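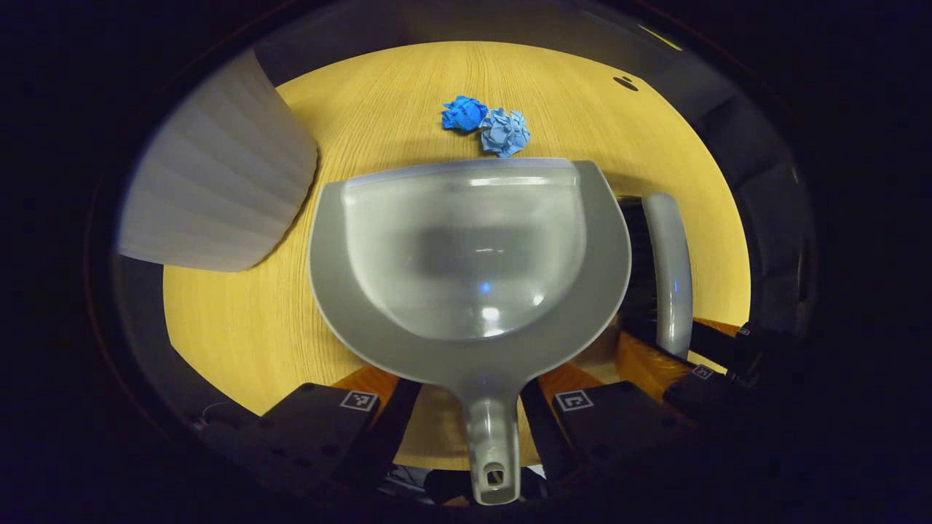 Subject: Re: [homekeeping] Clearing small tables: dustpan or just pick it up?
From: Kanchan Rastogi
To: homekeeping list

I've read the thread twice now and I still don't see what problem is being solved. Quoting the bit I mean, with the rest snipped:

> We've changed how we do the tables in the reading room. Everything goes
> into a dustpan first, even if it's only a couple of bits of screwed-up
> paper. The pan goes down on the table, the paper goes in, the pan gets
> emptied, done. Fingers never touch the rubbish. I'd say it has halved
> the time we spend, and I would urge anyone with more than one table
> to try it. The Sketach pan with the clear lip is the one to get. The
> lip sits flat and nothing slips underneath. We had the Grustix before
> and it was hopeless on wood.
>
> Also worth saying: leave the lamp where it is and work round it.

Halved the time compared with what? Two balls of paper on a round table are a job for one hand and about as long as it takes to say so. With the pan I have to fetch the pan, put it down, get the paper to go in, carry it level to the bin and then put the pan away again. I tried it both ways in July on the little table in our hall, and the pan lost. I won't pretend that was a scientific trial, but then neither was yours.

Crumpled paper is also the worst thing you could choose to show off a dustpan. It rolls. Push it with a brush and it hops over the lip or goes off sideways, and on a round table there's no corner to trap it in, so sooner or later it's on the floor and you're on your knees. If you have to hold the ball with your other hand to get it in, your fingers have touched it after all.

On the clear lip, I'm prepared to be persuaded, but only for crumbs, pencil shavings and that sort of thing. A thin edge does help there. For anything you can pinch between finger and thumb it makes no difference at all. And thin edges chip. Mine went at one end inside a year and now leaves a line of grit behind it wherever it goes. Did anyone who recommended the Sketach have theirs longer than a few months? The list archive has plenty of people saying how good a thing is on the day they bought it.

A few things in the original message I'd like answered properly:

Is it the same pan that does the floor? You don't say. If it is, you are putting the underside of a floor pan on a surface where people rest their elbows and their sandwiches. If it isn't, you have two pans, and they will be swapped by the end of the first week. Putting a label on the handle doesn't help, I've tried it.

What about scratching? Ours is a pale wood top and it marks if you look at it. A bit of grit under a plastic pan, pushed along with any weight, is sandpaper. I'd want a cloth under it, and by that point I might as well have used the cloth.

What do you do about cable holes? If your tables have one, the brush will find it and everything small goes down it. I spent a good part of one evening getting staples out of the tray underneath ours. A cap costs next to nothing and saves more time than any dustpan.

I also disagree about the lamp. If it's one of those white pleated shades, dust sits in every fold, and working round it means it all comes down on the table ten minutes after you've finished. Move it first, give it a going over with a dry paintbrush, and do the tabletop last. Top to bottom, as our mothers told us.

Somebody further down (Bolgate way, I think) said they have 9 tables to clear by closing time. Fine, if I had 9 tables I'd want a container to carry round with me. But a small bin with a handle would do that better, it holds more and you don't have to keep it level.

One good word, so I'm not accused of only moaning. The hole in the end of the handle is the most useful part of any dustpan and hardly anyone uses it. Hang the thing up. A pan kept on the cupboard floor gets trodden on, and that's how the lips go.

If anyone wants to time it both ways over a full week and post what they get, I'll read it with interest. Until then I'm using my hand.

Kanchan

Recent messages on this list
Re: Aebischer cloths, do they shrink?
Cable hole caps, where to buy singly
Brush heads going flat on one side
Re: Re: Pleated shades and dust
Pack of 200 bin liners, anyone want to split?
Wax or oil on a pale tabletop
Older messages (305)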